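Countertop Microwaves: Your Questions

We get a lot of mail about microwaves at the Plustville shop, more than about any other appliance we carry, and much of it comes from folks setting up a first kitchen or squeezing a second oven into a small one. We've gathered the questions that come up most.

How much room should I leave around it?
Go by your manual first, because the makers don't all agree. Do look the whole case over for vents before you pick a spot. Some ovens breathe from the back, some from the sides, and quite a few have slots in the top, and those need to stay open. That means no cereal boxes, no folded dish towels and (we know, it's tempting!) no bread.

Will it mark my countertop?
The feet on most models are kind to stone, tile and laminate. What does the scratching is grit caught underneath when you drag the oven forward to clean. Lift it if you can, with a second pair of hands if you have them, and wipe the counter before you set it back down.

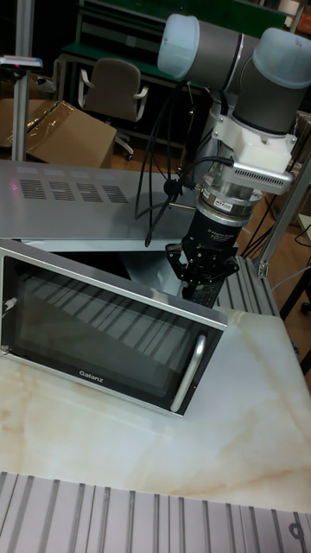 Galanz microwave in silver, with vent slots in the top panel and a long curved handle on the door.

How do I clean a silver finish without leaving streaks?
Warm water, one drop of dish soap and a soft cloth, wrung out until it's barely damp. If the metal is brushed, wipe along the grain and then dry it right away with a second cloth. Never spray anything straight at the case, and be extra careful near the vents. Dark door glass shows every fingerprint, so give it a last rub when the afternoon light is on it – you'll see the smudges you missed at breakfast.

Is a handle better than a push button?
It's mostly a matter of taste. A handle is easier on sore fingers and simple to find when you're half asleep, but it does stick out a little. Include it when you measure the depth, and swing the door all the way open before you settle on a corner.

What about smells?
Put a cup of water and a few slices of lemon in a microwave-safe bowl, heat it until it steams, and leave the door shut for a while afterward. Stand a wooden spoon in the bowl while it heats, and mind your hands when you take it out. Fish may need a second round.

Do you deliver?
Yes, anywhere in Plustville and out as far as Trametmont. Delivery is free on orders over $500 and $40 otherwise. Unopened microwaves can come back to us within 90 days – just bring your receipt to the Benavides counter.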